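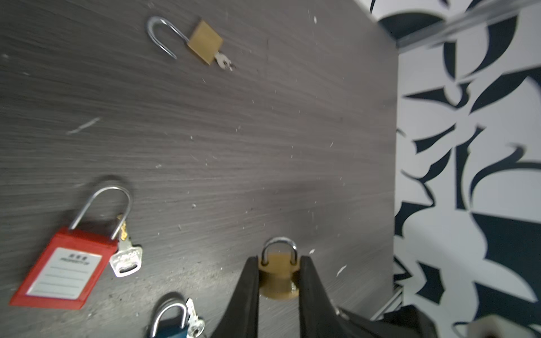 How does a padlock work?

A padlock is a lock you can carry about. You can put one on a shed, a bike chain or a school locker, then take it off and use it somewhere else.

The parts of a padlock

The main part is called the body. It may be brass, steel or tough plastic, and it comes in lots of colours. The bent metal bar at the top is called the shackle. It is shaped like an upside-down letter U. When a padlock is open, one end of the shackle comes out of the body and the bar can swing round.

What happens inside?

Inside many padlocks is a row of tiny metal pins, pushed down by springs. Each pin is cut into two pieces. With no key in the lock, the pins stick out across a gap and stop the middle part from turning.

The bumpy edge of a key is cut to match the pins. When you slide in the right key, every pin is lifted to just the right height -- not too high and not too low. Now the middle part can turn, and the shackle is let go. A small padlock might have 4 pins. A stronger one might have 6.

Why are some padlocks red?

A red plastic padlock with a label on it is often a lockout padlock. These are used in factories. Before a worker mends a machine, they switch it off and lock the switch so that it can't be turned back on. The label has room for writing, such as the worker's name.

Try it at home

Ask a grown-up for an old padlock and its key. Look at the edge of the key. How many dips can you find? Then try another key that fits into the slot. Does it turn?

Words to know

Shackle: the curved bar of a padlock.
Pin: a small metal rod inside a lock.
Brass: a yellowish metal made from copper and zinc.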